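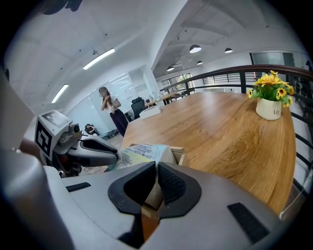
Photo: Lukian Sydorenko

Endden Hand Grippers, sold as a pair

I've been selling packing room equipment for Provico long enough to have a garage full of stuff I once swore by. The Endden pair is still on my bench, and I use it most days, so I asked if I could write this page myself instead of handing over the usual spec list.

You hold one gripper in each hand and do the job the way you'd normally do it. Pick up the box, turn it, deal with the flaps, set it down. The recordings then go into teaching a robot arm the same job. So the person who knows how to pack is the one doing the teaching, and they don't have to write a line of code or poke at a control screen (I'm hopeless at both, so I was pretty happy about that).

The fingers have black rubber pads, and on the one I use most, one of the pads has a grid of little square dimples on the inside. I like that for cardboard. A corrugated flap is a funny thing to hold -- squeeze too hard and it creases, too soft and it slides off. Give yourself a Saturday morning to get the feel of it. My first few boxes looked like they'd been sat on!

What it changes for your people

This is what I get asked the most, usually by somebody who's been taping boxes for years and wants to know if I've come for their job. Fair question. At Simard, where they put out 583 parcels on a normal day, the arm took over the small repeat boxes and the packers kept the odd sizes, the breakables and the returns. They also got a new task, showing the arm each new box style when it comes in. Two of them do most of it and they're paid a bit more for those hours, which I thought was only right.

It's not all rosy. One packer told me she missed the easy boxes because that's when she got to chat, and I didn't have a good answer for her. If you're buying these, talk to the crew before the carton shows up, and let them try the grippers with their own hands. Please agree up front on who gets to see the recordings, too. People care about that, and so would I.

Practical stuff

Plan on 30 minutes at a stretch, then put them down and shake out your wrists. For a simple box job we ask for more than 500 recorded tries before the arm gets a go at it. That sounds like a lot, but spread over a few people it goes by quicker than you'd think.

You don't need a special room. An ordinary wooden table is fine, and mine has a pot of fake sunflowers on it that I've never bothered to move.

Spare pads come from Veltness and ship separately. Order them with the pair if you handle a lot of cardboard -- the dust gets into everything. I wipe mine down with a damp cloth at the end of the day.

Want to try a pair before you buy? Send a note through the Provico contact form with the kind of boxes you pack, and I'll get back to you with loan dates.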